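# Stirley Room Surfaces

Reference set for worktops, table undersides and hard floors in small kitchens and workrooms. Version of August 5, 2020. Replaces the February draft, which had no floor records.

## Contents

The set has 2,393 records. Each record is one stretch of surface in one room, with a photograph, a material class and an edge class. Of these, 557 are floors. The rest are worktops, tabletops (upper side or underside) and cabinet faces.

| Field | Type | Notes |
|---|---|---|
| `room_id` | string | stable across versions |
| `surface` | string | `top`, `underside`, `face`, `floor` |
| `tone` | string | `light`, `mid`, `dark` |
| `finish` | string | `smooth`, `speckled`, `veined`, `other` |
| `edge` | string | `straight`, `rounded`, `not_seen` |
| `grout` | bool | floors only, null elsewhere |
| `light` | string | `even`, `graded`, `glare` |

Photographs are stored separately from the table and joined on `room_id` plus a two-digit suffix. A room can have several photographs, and one photograph can support several records. 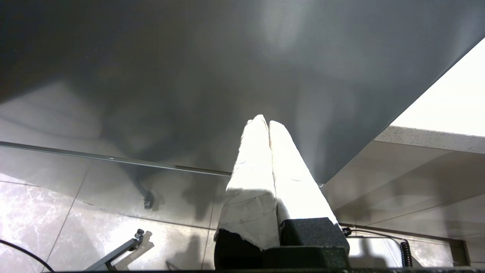 Finish is assigned by what shows at normal viewing size, without zooming in. Fine texture that disappears at that size is recorded as `smooth`. Where several surfaces meet in one view, each gets its own row: a dark gray underside is `underside / dark / smooth`, the beige countertop edge beside it is `top / light / speckled`, and pale gray tile with faint marble-like veining goes in as `floor / light / veined` with `grout` set to true. The underside in such a view also takes `light = graded`, as its tone runs from near-black to a silvery gray. Tone is then set from the middle of the visible area and left alone.

`veined` says nothing about material. Stone, printed tile and sheet flooring can all carry it. If the material is known from the room sheet it goes in `material`, otherwise that field is `unknown`.

## Splits

- `main`: everything not listed below
- `check`: 300 records, labeled twice
- `apaza`: all rooms from the Apaza building, held out whole

No room appears in more than one split. The Vundstead rooms are in `main` only.

## Labeling

First pass by one labeler per room, in batches of up to 800 records. Second pass on `check` only. Disagreements were settled on the `finish` field first, then `tone`. The old `semi_gloss` value was dropped after the first batch; rows that used it were relabeled.

## Known problems

- `tone` is unreliable for undersides. Neighboring photographs of the same panel can differ by one step.
- Bright areas at the border of a photograph may be wall or window glare. They are not recorded as surfaces.
- `edge = not_seen` is overused in the Skollus rooms and should be treated as missing.
- Cabinet faces in shadow have `finish = other` more often than they should.
- Thin rails and trim have no class.

## Changes

- `grout` changed from string to bool
- floor records added
- duplicate `room_id` values in Vundstead fixed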